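Festell Tabletop Pack

Simulated workcell and task set for testing manipulation policies

Festell is the scene pack we use at Itolon to check whether a policy trained in one room still works in another. The table layout stays fixed while walls, floor, lighting and background equipment change. Each release has 2444 episodes, rendered at 2592 x 1920.

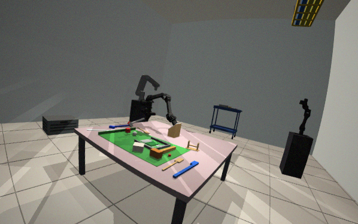 Festell room scene with green mat, hand tools and three arms.

In our January runs, changing the lighting alone cost the baseline policy more than moving the tools did – the reverse of what we had expected. Training on 5 room variants closed most of the gap. The method note by Ojārs Pärn is included with the download.

Included: scene files, episode logs, scoring scripts
Requires: Andetti simulator
License: research use, single lab
Support: Grīnberga office, by email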